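Notas do orador: "A política aprendeu o quê, exatamente?"
Encontro de software de robótica, Flustton. Versão com cortes, para caber em 18 minutos.

Abertura (sem slide)
Começar pela pergunta do Fedir Lytvynenko na última reunião: se a curva de perda é tão bonita, por que é que a pinça fecha ao lado do copo? Deixar a sala rir e avançar. Não responder ainda.

Slide 2. O que prometemos
Em Skendside escrevemos, na proposta, que bastava juntar demonstrações e treinar. Sem modelo do objeto, sem planeador, sem calibração fina. Ler a frase em voz alta, devagar. Fui eu que a escrevi, convém dizê-lo.
Depois disso fizemos 776 demonstrações com a pinça de mão. O treino correu bem à primeira, e eu desconfio sempre quando isso acontece.

Slide 3. A cadeia de software
Ir depressa: captura, sincronização, estimativa de pose, filtro, treino, execução. Parar na sincronização.
O nosso registador, o Brerker, carimba a imagem quando ela chega ao disco. A abertura dos dedos é carimbada no controlador. São dois relógios. Quem já depurou isto sabe o que vem a seguir: 50 milissegundos de desvio, e a rede aprende a fechar a pinça cedo demais. O valor da perda não se mexe, porque o erro é igual no treino e na validação.
(Se alguém perguntar por que não usámos um relógio comum: usámos, em fevereiro, e quebrámos outra coisa.)

Slide 4. Perceção
A estimativa de pose vem de odometria visual. Numa mesa lisa há pouco a que se agarrar, e quando a mão se aproxima do objeto o copo come metade da vista. É nesse momento que a precisão faz falta e é nesse momento que o estimador fica pior. O Polishchuk, o nosso filtro de trajetórias, deita fora os saltos grandes. Os pequenos passam.
Não vender o Polishchuk como solução. É um limiar e um ficheiro de configuração.

Slide 5. Um instante antes do fecho
Dar dez segundos de silêncio. Depois apontar para os dedos: o esquerdo já está encostado à parede do copo, o direito ainda tem um bom pedaço de mesa pela frente. Perguntar à sala qual é a ação correta a partir daqui. Fechar? Deslocar a mão primeiro? As duas respostas são defensáveis, e uma política que faça a média das duas vai empurrar o copo.
Referir também os outros copos ao fundo. Um deles está de pé e tem flores na lateral, o do meio está virado ao contrário. Para o planeador clássico são poses diferentes com pegas diferentes. Para a rede, não sei. Quem disser que sabe que mostre o teste.
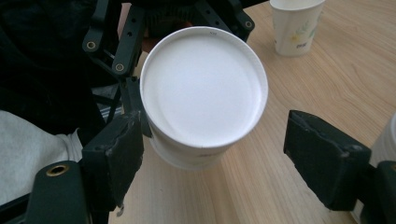 Slide 5: copo de papel invertido entre os dedos da pinça de mão, contacto só do lado esquerdo.

Slide 6. O que medimos mal
A nossa taxa de sucesso foi calculada com os copos colocados por quem gravou as demonstrações. O Cheng-en Kan refez a avaliação com posições sorteadas e o número desceu. Mostrar o gráfico dele sem o suavizar, e não mudar a escala do eixo.
Dizer claramente que 500 execuções na mesma mesa continuam a ser uma mesa.

Slide 7. O que eu faria agora
Medir a latência antes de gravar. Guardar os dados brutos, com os dois carimbos. Pôr um controlador de força simples por baixo da política e comparar com e sem ele. Se a versão aborrecida ganhar, publicar isso.

Perguntas
Vai aparecer a de sempre, "e com mais dados?". Resposta curta: mais dados com o mesmo desvio de relógio. Passar a palavra ao Fedir se a conversa for para o filtro.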